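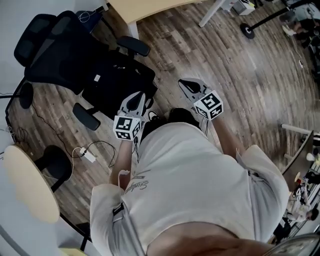 Zurnbridge Workroom Floors and Furniture

Data card, version 2

Summary

Zurnbridge Workroom is a collection of 1083 short recordings of activity in furnished workrooms. Its subject is the ordinary contents of such rooms: office chairs, desks, small round tables, stands, boxes, and the cables and adapters that collect on the floor between them. The collection is maintained by Semeniuk and is intended for research on indoor scene understanding and on the tidying of shared rooms.

Contents

The recordings are divided into two groups. The seated group contains 584 recordings made from a chair or stool, in which the floor and the lower parts of the furniture take up much of the view. The remaining recordings belong to the standing group and favor desktops and shelves. Furniture was left where its users had put it. Chairs may be turned or tilted, and cables were not gathered before recording.

Labels

Each recording carries a room code, a floor type, and a list of furniture. Floor type refers to appearance only — a wood-look plank floor is labeled "plank" whatever it is made of. Tables are labeled by the shape of the top and the type of base. Cables are labeled as a group, and a power adapter receives its own label when it can be told apart from the cable attached to it.

A set of 113 recordings was labeled a second time by Borislav Nedeljković. Most disagreements concerned desk legs and chair bases seen without the rest of the piece. These are now labeled "furniture, partial."

Known limitations

The rooms were furnished largely from the Drulard and Rekitz office ranges, and pale desktops are common. Carpeted rooms are few. Small items on the floor are often too indistinct to name and appear under "small item, unknown." Users studying clutter should treat that label with care.

People

Persons other than the wearer may appear in part. All consented in writing before recording began. Names and room locations are not included in the release.

Maintenance

Corrections are reviewed each April. Requests should state the room code and the label in question and be addressed to Žydrūnas Vītola, collection editor, Semeniuk.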